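How to Run a Robot Open Day Without Embarrassing the Robot

Visitors arrive at an open day expecting either the future or a disaster, and they will stay cheerfully for both. Your job is to give them ten minutes of something in between. These notes come from our open day at Clarari on Wednesday, July 19, 2023, when I learned most of them in the wrong order.

Step 1. Pick one dull task. Pouring is good. Everyone in the room has poured something, so everyone is an expert and will tell you so.

Step 2. Do it dry first. Set the arm going with empty glassware and let it run through the whole move 15 times before the doors open. If you feel silly watching a machine pour nothing into nothing, you are doing it right.

Step 3. Cover the table. Use a plain dark cloth, pull it flat, and clip it down. An unclipped cloth will travel, and it will take your glassware along. Steal the clips from the office early, before the office hides them.

Step 4. Mark the standing line 2 steps back from the table. Children respect it. Engineers lean over it.

Step 5. Keep the speed at 40 percent. You will be tempted to turn it up when people yawn. Let them yawn.

Step 6. Put the hand over the target and stop. Talk while it waits. Visitors like a pause much better than they like a paragraph on joint limits, and you can point at things.
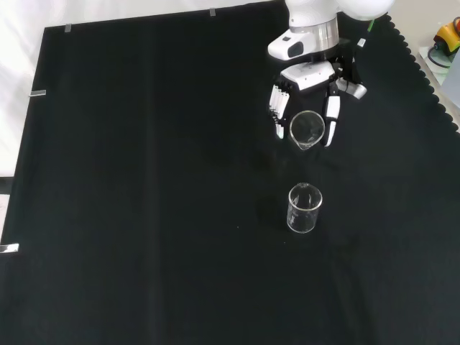
Liên Võ thought the pause went on too long, and said that at the Phromma open day they let visitors call out "go" themselves, which kept the back row awake. She also wanted the stop button where the crowd could see it, so that people would quit asking whether there was one.

Step 7. Take both suggestions. Pick one caller per run, or you will get a chorus.

Step 8. Add water only for the last run, and keep a towel under the table. Move your laptop first. Then move it farther.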